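The Basket Shift

The job ad asked for patience, two working hands and no experience in robotics. Paraschiva Ene had spent eleven years altering wedding dresses, so she felt overqualified on the first count. She now spends her mornings taking chargers and cloths out of a plastic basket, and putting them back in, so that a computer might one day have some idea how it's done.

Her employer is Hemgate, a small outfit on the second floor of a former print shop, above a bakery that makes concentration difficult after ten. The learning system is called Tullia. Tullia has never touched anything. What it knows about the world it gets from people like Ene, who hold a gripper and do chores while everything they do is recorded, one short episode after another.

The current chore is known in the office as Mixed Basket. It was supposed to be the easy one.
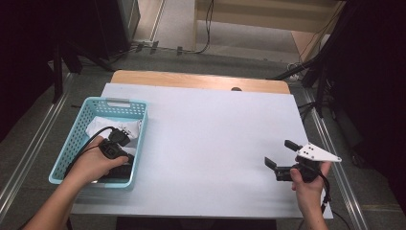 A charger, a cloth and a gripper at the Hemgate table.

"Cloth is terrible," says Dorin Filip, who designed the task and has been apologizing for it since November. "Cable is terrible. I put them together because I thought they'd cancel out."

The target for Mixed Basket is 600 good episodes. When I visited, the team had 437, along with a folder of 111 rejects that Irina Crăciun reviews with the expression of a woman reading other people's parking tickets. An episode can be thrown out because the cable snagged, because the operator sneezed, or because the operator gave up and did something clever with a bare thumb. Crăciun has a particular dislike of cleverness. Tullia will copy anything it sees often enough, and for a while last winter it had picked up Filip's habit of tapping the table twice before each grasp.

"It looked so confident," she says. "I almost left it in."

The strangest part of the work, for a visitor, is how slow it is. Ene could empty that basket in four seconds. With the gripper she takes closer to twenty, and she talks to the cloth under her breath in Romanian. Every reach has to begin somewhere a little different and still end the same way. New hires rush for a week, then they overcorrect and move like people carrying soup. Ene's own style is brisk and slightly bored, and Filip considers it ideal. He has asked the others to be more bored.

Then there are the arguments about what counts as the beginning. Omar Abou Jaoude, who writes the software that chops up the recordings, would like each episode to start when the operator decides to act, a moment he concedes is difficult to find in a file.
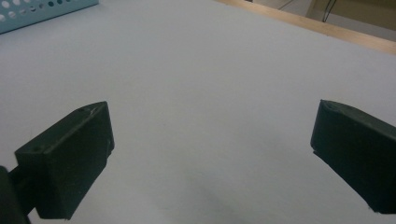 Abou Jaoude's days are spent with the gripper's view of things, and he has come to prefer it to his own. Operators remember the basket and the tangle. The recordings remember a great deal of tabletop. He brought up one moment for me with the jaws wide apart and nothing between them but white surface, the blue edge of something with holes in it off in the far corner, and he looked at it with real affection. Colo, a rival group he used to work for, trimmed moments like that to save on storage. He keeps them. A system raised only on successful grabs, he argues, will be at a loss whenever its hands are empty, and he says he has met people like that too.

Roxana Pîrvu, who runs the place and signs the invoices, takes a cooler view of empty hands. She pays by the hour. Her first client, a linen service called Delacroix, wants a machine that can sort what comes back from hotel rooms, where guests apparently bundle their chargers in with the towels and go home. Delacroix has 29 sites and a drawer of orphaned phone cables at each. Pîrvu has seen one of the drawers and describes it as a business plan.

Whether Tullia will be any use to them is a spring question. Its last trial went well with the cloth and badly with everything else — it lifted a charger, held it for a while, and set it down where it had been. Filip called that a failure. Ene thought it showed manners.

She doesn't expect to be replaced by it soon. She has, though, started sorting her own laundry differently at home, slower, one piece at a time, starting each reach from a new place. Her husband asked whether her back was bothering her. She told him she was collecting, and to please keep his arms out of the basket until she'd finished.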